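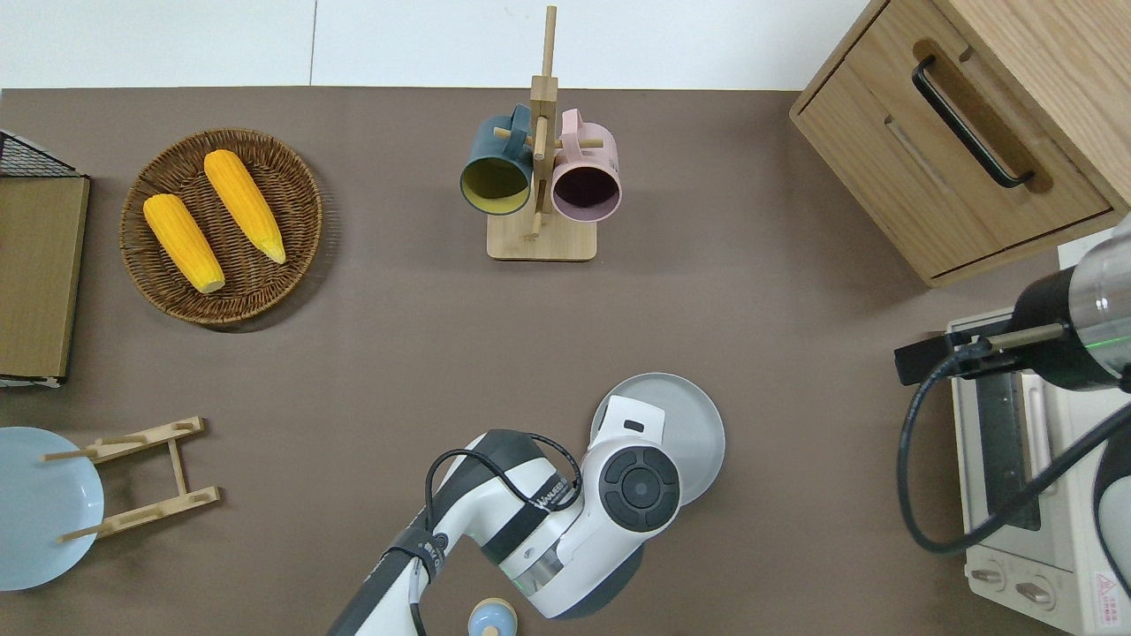

Plate day again. The chore is the same one I've been stuck on since March: pick up a dinner plate that's lying flat, turn it on edge, put it in a dish rack. My kid can do it while arguing with me. For the arms it's still the worst item on the kitchen list, and the trouble is nearly all in the first inch, getting a finger under a rim that sits so close to the table. Mugs are a different story. The two on the mug tree have handles and a nice big open mouth, so you can be a bit sloppy and still get hold of one. Corn is fine too (lumpy, forgiving, you just squeeze). The gray plate gives you a rim and nothing else, and when the wrist is right over it there's not a lot to look at from up top, so I'm leaning on the side view more and more.

2025-06-03, morning block

Ran 20 tries at lifting the plate with the Wekari planner on default settings. 14 came up cleanly. The misses were nearly all the same miss – the finger lands on top of the rim, pushes, and the plate skates away from it. I can live with that kind of failure, at least it's consistent! Dropped the approach speed and it got better, but then a single plate takes so long that I could've washed it by hand, dried it and made toast.

Racking is where I want to spend the rest of the week. The blue and yellow plates standing in the bamboo rack are what "done" should look like, tilted in their slots and staying put. The slots are narrow, and if the plate comes in even slightly crooked it rides up on a post. Somebody at Tromberg told us they just use a wider rack. Sure, but people own the racks they own, and I'd like this to work in a kitchen that wasn't shopped for.
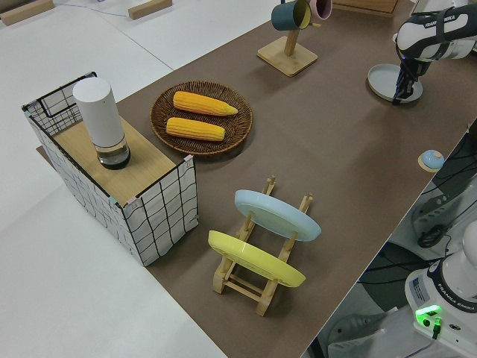 Notes for whoever has the bench next

Leave the Mato grip force where it is. I know it looks low. Higher and it chirps on the glaze, and I got tired of that noise fast.

The Brynjólfsdóttir script still wants the rack pose typed in by hand. Type it in millimeters. I did centimeters once and it was an exciting minute.

Log is at 600 plate tries so far, the plan says 2,000. At this pace we'll be at it a good while, so if you have a spare hour please run some.

So can it do dishes yet? Mugs, I'd say nearly. Plates, no, not in a house where anyone's waiting for the table. Next up is trying the tilt before the lift, dragging the plate a little so the rim comes up against the finger.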